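Grismont Home Economics Center
Household Tips: Laundry and Closet

Hanging Shorts, Skirts and Other Waistband Garments: Notes From the Open Day

The Center's spring open day at the Stoledell building drew 794 visitors. Many of them stopped longest at the demonstration given by the Eshun laboratory, where a two-armed robot worked at putting clothes on hangers. Several visitors asked afterward whether the methods used at the table could be written down for use at home. The following guidance was prepared in response, and applies to anyone hanging clothes by hand.

Prepare the table first

Choose a table that stands at hip height or a little higher. Clear it completely and wipe it with a damp cloth, then dry it. A light, plain surface makes lint and stray threads easy to find. The Eshun staff cleaned their table between garments throughout the day, and households with pets would do well to follow suit.

Keep the supply of hangers within reach but off the table. A short rail or a free-standing rack beside the work area is suitable. Hangers stored in a drawer or a bag will tangle.

Lay the garment flat

Place shorts and skirts face up, with the waistband away from you and fully on the table. The legs may hang over the front edge if the table is narrow. Smooth the fabric outward from the center with the palm of the hand – pulling at the hems tends to twist the side seams.

Elastic waistbands require separate attention. Do not stretch the band flat before hanging. Let it gather as it wishes, and straighten only the fabric beneath it.

Bring the hanger to the garment

Visitors often remarked on the order of work at the demonstration. The garment was left lying where it was, and the hanger was brought to it. At home the more common habit is to lift the garment in one hand and search for the hanger with the other, and the smoothing must then be done a second time.

Hold the hanger by its lower wire or by one shoulder, with the hook pointing away from you. Lay it beside the garment before going further, and use the free hand for the cloth alone. 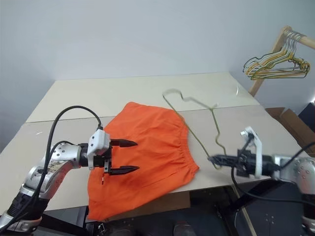
Choosing a hanger for shorts

Thin wire hangers take up little room and are adequate for light items. They have two drawbacks. Heavy fabric may bend the lower wire, and a narrow wire may leave a crease where the cloth is folded over it. The following measures are recommended:

Fold light shorts once, side to side, and drape them over the lower wire at the middle of the leg.

For shorts with a slippery finish, add 2 small clips at the waistband.

For heavy cotton or denim, use a hanger with a thick bar.

Discard any hanger with a rough or rusted spot. A sharp end can be filed smooth, but rust will mark light fabric.

Returning garments to the rail

Face all hooks in the same direction. Leave a finger's width between garments so that creases can fall out. Where wire hangers have bunched together on the rail, separate them before adding anything new – forcing a garment into the bunch undoes the work done at the table.

Further demonstrations

The Center will offer a class on closet care in the Bunska Room in April. There are 38 places, and registration is required at the front desk. Participants should bring one garment with an elastic waistband and 2 hangers of any kind. Comments on these notes may be left at the same desk.

Page last reviewed 10/02/2018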